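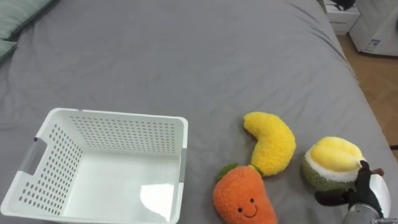

Baskets left at the foot of the bed get used and baskets kept in a closet do not, according to Carol Bunting, and the new room guidance from Stillville family lodging follows that view. The guidance takes effect in April and covers all 18 rooms in the Tillonby wing, where families stay for up to six weeks at a time.

Under the old arrangement, soft toys were stored in lidded bins in the hallway and signed out at the front desk. Stillville dropped the sign-out sheet after a review of room turnover found that toys were the item most often returned to the wrong place. In the last full year the desk logged 337 toy returns, many of them found in the bed linen after it had reached the laundry.

Each room will now have its own open basket and its own set of soft toys. The set is made up of play food, and the banana, carrot and durian are among the pieces already in use. Play food was chosen over animals and dolls on practical grounds. The pieces are easy to name in several languages, and children are less likely to become attached to one of them and take it home.

The basket is white plastic with rows of small holes in the walls and an open top. Stillville specified perforated walls so that air can reach toys put away slightly damp after washing. A lid was ruled out because a child should be able to see the contents while standing next to the bed. Baskets are to be wiped inside and out at every change of guests, with attention to the holes near the floor of the basket, where lint collects.

Clearing the bed comes first in the new turnover order. Staff set the basket on the mattress, put the toys into it one at a time and check each for open seams, loose stitching and stains. Only after that are the pillows and sheet removed. The order was tested in four rooms over the winter. No toys reached the laundry from those rooms during the test. 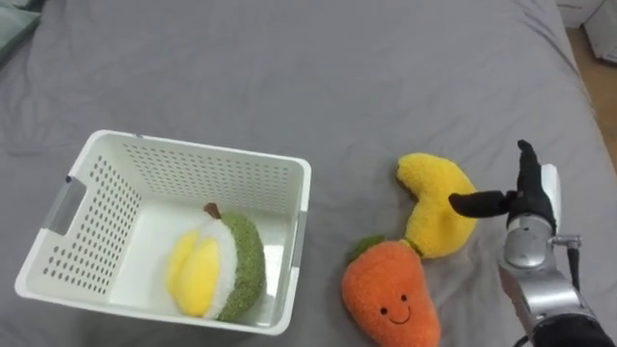

Washing and replacement

Soft toys will be washed between stays on a cool, gentle cycle inside a mesh bag, then air dried. Tumble drying is not permitted, as heat mats the curly pile fabric. Toys with several layers of fabric, such as the durian, need longer to dry and should be pressed by hand at the thickest point before they go back into a room.

A toy with an open seam is to be taken out of use the same day. Small repairs will be done on site with doubled thread. Anything that has lost stuffing will be replaced from stock held in the Horrocks Street storeroom.

Families may ask for the basket to be removed from the room at any point during a stay. Requests go to the front desk before 6 p.m. The Gromby wing keeps the sign-out system for now, and a decision on its rooms is expected once the first round of turnover records from Tillonby has been read.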